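The Back Bedroom, Bit by Bit

Well, we finally got to the back bedroom! If you've been following along since the hallway (bless you), you'll know this is the room I kept shutting the door on whenever people came over. I've put it up as a gallery like the others, only this one is mostly me talking, so scroll away if you're only here for the kitchen.

We bought the place in Wondau with every room painted a colour I can only call old custard, and this one got it worst. Two coats of white and it was still peeking through near the window, so Adjoa Antwi came over with her good roller and we did a third. She also brought a lemon slice, which I'm told I ate most of.

The measuring took longer than the painting. The gap I wanted for the chest of drawers came out at 546 mm on one side and 505 mm on the other (old houses!), and the one I'd had my eye on at Sirnier wouldn't fit either way. I've gone with a narrower one, 380 mm deep, and I like it better anyway. 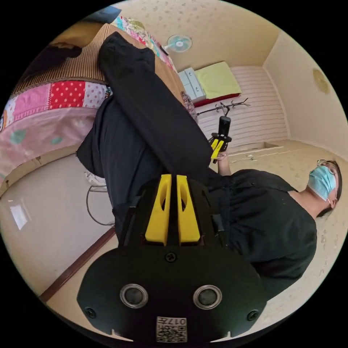 Wondau, December

Black trousers, loose black shirt, glasses and a light blue mask, with the bed close by. Favourite one of the lot, I reckon.

I've had plenty of emails about the bed, so: it stays where it is. I tried it under the window for nine nights and woke up with the sun on my face every single one of them. Tiziana Pace next door says heavier curtains would fix that and she's probably right, but have you seen what heavier curtains cost?

Still to come are the skirting boards (I've bought the paint, it's sitting in the laundry looking at me), a proper reading lamp, and something for the floor. There's a grey wool rug at Tokgöz I keep going back to visit. If anyone has one of theirs and a dog that sheds, please tell me how it's holding up before I do something silly with my savings.

Next gallery will be the laundry, once I can get to the sink.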